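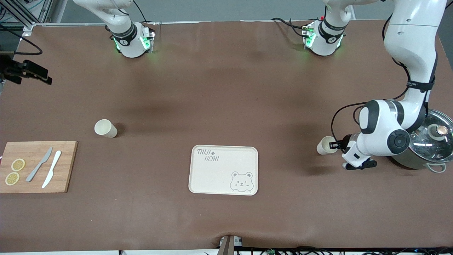 Desano two-arm cup results: does the recovery claim hold up?

Board: Manipulation methods > Papers and preprints

torque_and_see
Started this topic in February

I finally got through the Desano write-up, all of it, including the appendix that most people seem to have skipped. For anyone who hasn't read it, the claim is that a policy trained on ordinary teleoperated demos plus "relabeled slips" will recover from a bad grasp much better than one trained on clean demos alone. The relabeling step is the new part. They take stretches of a demo where the operator fumbled, cut out the fumble, and keep the correction as its own short training clip.

Fine idea. I have doubts about the evidence.

The test everyone is passing around is the paper cup one. Two cups, a cluttered table, and the policy has to pick up a cup lying on its side or at an odd angle and get it upright. They call it recovery. But if the cup starts the trial tipped over, what exactly is the robot recovering from? That's a pick and place with an awkward starting pose. A recovery would be the robot losing its own grip and fixing it, and I can't find a table in the paper that separates the two.

Am I reading it wrong?

----------

mossy_gantry
Reply

You're reading it right, but I think you're being stingy. The policy doesn't know how the cup ended up on its side. If it can deal with a tipped cup, it can deal with a cup it tipped by itself. Same state, same problem.

----------

torque_and_see
Reply

It isn't the same state, though. When the arm has just dropped something, the gripper is right on top of it, maybe half closed, maybe blocking its own view. When the trial starts fresh, the arms are parked wherever the reset put them. Those are very different places to be planning from, and the second one is a lot kinder.

----------

P_Klinhom
Reply

Pichit Klinhom here. I'm not on the Desano paper but I work at Luangrath and we tried to reproduce the relabeling part over the winter, so I can add a bit.

First, the good news for them. The method does something. With our own demos we saw fewer of those dumb loops where the policy closes on air, opens, and closes on air again until the timer runs out.

Second, the less good news. Most of the gain went away when we moved to objects that weren't in the correction clips. Cups got better because we had plenty of cup fumbles. The pot lid didn't get better. Our operators hardly ever fumbled the lid, so there was almost nothing to relabel. The method feeds on mistakes, and you only get it for things your people are bad at picking up.

I don't think that sinks the paper. I do think it should be in the abstract.

----------

lidless
Reply

Can somebody explain why paper cups are such a big deal? They weigh nothing. My toddler does this.

----------

mossy_gantry
Reply

Weighing nothing is the trouble. Touch one a little off center and it scoots or rolls. Squeeze it and the wall folds, and now the opening isn't round anymore. With a steel pot you can be sloppy on the approach and it'll just sit there.

In the picture at the top the left arm has a cup sideways just over the table, with the pot right behind the gripper. There isn't a lot of space to swing the wrist around on that side. I wouldn't call it an easy layout.

----------

torque_and_see
Reply

I'll give you the layout. Pot on one side, tray in the middle, cutting board with knives and lemon slices over on the left. It's messier than the usual one block on a bare table, and I'm glad of it.

But a picture of a gripper holding a cup tells me it's holding a cup. It doesn't tell me if that was the first try or the ninth, or if the cup ended up on its base afterward. I keep seeing it posted like it settles something.

Also, clutter only counts if it moves. Were the board and the tray shifted between trials? The paper says "varied scenes" and leaves it there. If the tray stays put the whole time, the policy can learn the table by heart, and then the bear on the tray is a landmark.

----------

lidless
Reply

There's a bear?

----------

mossy_gantry
Reply

Lower right corner of the tray. It's winking.

----------

Shahzad_Soomro
Reply

Someone sent me the link to this thread. I ran part of the evaluation, so let me answer what I can. These are my own views and the other authors may put it differently.

On the starting pose. Yes, the cup trials mostly begin with a cup already at an angle. We did that on purpose so that every policy faced the same start. If you wait for each policy to fail by itself, the better one fails less often and you end up comparing a handful of trials against a big pile. I still think that was the right call for the main table. I agree the word "recovery" carries more than it should there.

On moving the clutter. The tray and the board were moved between blocks of trials, not between single trials. There were 3 layouts in total. It's in our notes and it should have been in the paper.

On the lid. Pichit's result doesn't surprise me. We had lid trials too and the difference was within noise, so we left them out for space. In hindsight that was a poor choice.

----------

torque_and_see
Reply

Thanks for showing up, seriously. Most authors don't.

I do have to push on the last part. A null result left out for space is the one thing I most wanted to read. With it in, the paper says "this helps on objects your operators fumble." Without it, the paper says "this helps." Those would get very different reactions from anyone deciding if they should spend a month relabeling data.

And three layouts in blocks is thin. A policy could do well on 2 and badly on one and the average would still look nice. Do you have it split out?

----------

Shahzad_Soomro
Reply

I have it split out. One layout was clearly worse for both policies, the one with the pot closest to the cup. The gap between the methods was still there but smaller. I'll ask about putting the split and the lid trials in the next version. I can't promise a date.

----------

gripe_fruit
Reply

Going to be the grump. Has anyone checked the plain baseline? Take the clean demos, add the same number of extra minutes of ordinary cup demos, skip the relabeling, train again. If that closes the gap, the trick is just "more cup data" with a fancy name. Rastora had the same problem with their release last year and it took people ages to notice.

----------

P_Klinhom
Reply

We ran something close to that. Extra ordinary cup demos got us a bit more than half of the gain. The correction clips did beat them, so the trick isn't empty, but the difference was small enough that I'd want more seeds before I said it out loud in a talk. We only had 2.

----------

gripe_fruit
Reply

So half the headline is extra data, and the other half rests on a couple of seeds. Got it.

----------

mossy_gantry
Reply

That's a harsh way to put it. Pichit's numbers are from a different lab with different arms and different operators. You can't just subtract them from the paper.

----------

gripe_fruit
Reply

I can't subtract them, but I can wonder why the paper doesn't have its own version of that row. It's the first thing I'd run.

----------

Shahzad_Soomro
Reply

It's a fair request. We have a data-matched run for the Hondovau tasks but not for the cups. I'd have to collect the extra demos.

----------

torque_and_see
Reply

Then here's my list for the next version, and I'll stop nagging:

– the data-matched run on cups
– the layout split
– the lid trials, null or not
– a separate count for trials where the policy lost its own grip and got it back, even if the number is tiny

If the last one comes out well, I'll change the title of this topic myself.

----------

lidless
Reply

Subscribed for the lid trials, given my user name.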